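Drellton Kitchenware Library to open second branch in Bondley

6/30/18

The Drellton Kitchenware Library will open a branch in Bondley in December, giving residents a place to borrow cooking and serving equipment for home use, school fairs and neighbourhood dinners. Membership will cost $9 a year. The Bondley collection will begin with 1,000 items, from spatulas and mug stands to preserving pots.

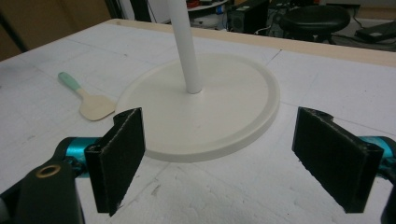

Who can join the Bondley branch? Membership is open to any adult living in Bondley, Drellton or Stisham who can show proof of address.

Members may keep most items for two weeks. Large items, including trestle tables and urns, must be booked ahead and returned within three days. Fees collected for late returns will go toward repairs.
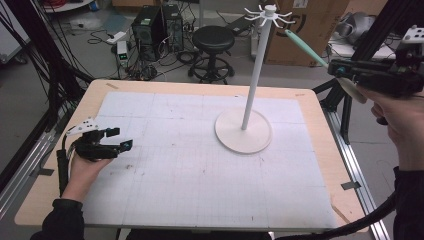
The branch will occupy the former Kozma Hardware store, which has been vacant for two years. The lease has been signed and the council has approved the change of use. Work on the front counter and the storage shelving will start once the new flooring is laid.

In a survey of Drellton members this year, 88 per cent said they had borrowed something they would otherwise have bought. Demand was highest for baking equipment and large serving dishes. 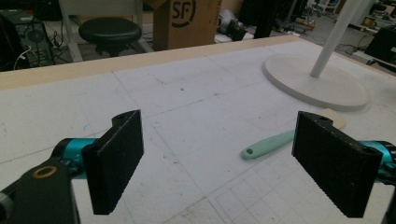
Stisham Neighbourhood Centre welcomed the decision, saying that its own cooking classes had often gone short of basic utensils and that a branch nearby would save a 90-minute return trip to Drellton.

Applications for membership open in December at the Drellton front desk.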